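Review: Flerorgate, the foreign policy news digest
By Tamsin Mudgway 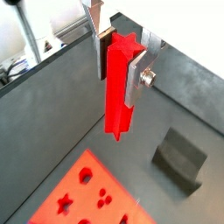 A red star-shaped prism held in a gripper over a gray surface.

Flerorgate promises to explain every missile test, summit and sanctions vote in 2 minutes. I paid for it through the last round of border talks, and I'm not sold.

The alerts are fast. They also lean on unnamed officials, and a claim marked "confirmed" at breakfast was softened by lunch — with no correction note. Funcombe is slower but shows its edits.

The archive lists 331 briefings. Nearly 50 of those I opened were rewritten wire copy. The maps are decent. I've canceled for now and may look again in October.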